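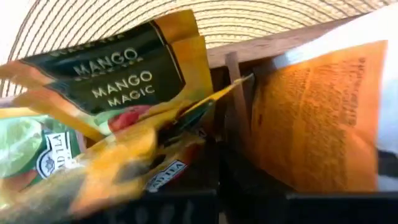
Tea sachets in a wooden box on a woven placemat

How to Change the Name on Your Flight Ticket with Jiltix

A small spelling mistake in the passenger name can become a big problem at the airport. Please compare your ticket with your passport on the same day you book.

1. Open the confirmation e-mail and find your booking code. Put your passport next to it and read the names letter by letter.

2. Log in to Jiltix and choose "My trips". Click on the trip, then on "Passenger details".

3. If the mistake is no more than two letters, you can correct it by yourself. The button stays active for 60 minutes after payment.

4. After this time, write to the help desk. Attach a clear copy of the passport page with your photo. The answer comes normally in two working days.

5. Download the new ticket and delete the old one from your phone.

A full change to another person is not possible with this form. If you booked through a partner agency such as Van Acker, you must ask the agency, also for a small correction.

Last updated: Friday, September 22, 2023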